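## Glued strip boards: cleaning and oiling

Applies to maple boards made from glued strips, used for bread, for rolling out or as a play surface on the bench. Figures are for a board 40 mm thick.

**Washing**

- Wipe both faces with a damp cloth and a drop of washing-up liquid. Do not soak. Standing water gets into the glue lines and the strips start to lift at the ends.
- Stand the board on its long edge to dry, clear of the wall. A board dried flat on a worktop will cup.
- Keep it off radiators.

**Sanding**

Work with the grain, 120 grit then 240. Wipe with a damp cloth between grits, let the raised fibres dry, and go over them once more. Darker strips are part of the timber and will not sand out. Firdevs Bayram took 2 mm off hers before accepting this.

**Oiling**

1. Warm the oil by standing the bottle in hot water.
2. Apply to all six sides, end grain twice.
3. Leave for 30 minutes, wipe off the surplus, stand on edge overnight.
4. Repeat monthly until August, then when the surface looks dull.

Lay oily rags out flat outdoors to dry before binning them - a screwed-up rag can catch fire.

**Toys on the board**

Plastic shapes do no harm to a finished surface. Let fresh oil cure for a week first, and brush off grit before play, as it scratches under a sliding block.
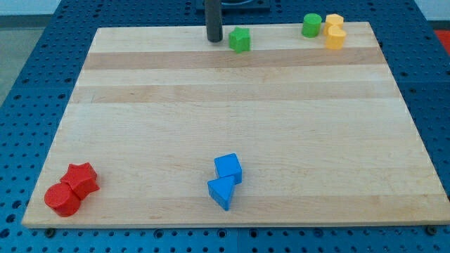 *Maple strip board with plastic blocks, on blue pegboard. The tan bands are towards the back edge.*

Keep a separate board for raw meat. Mark it on the end grain with a soldering iron - pen washes off.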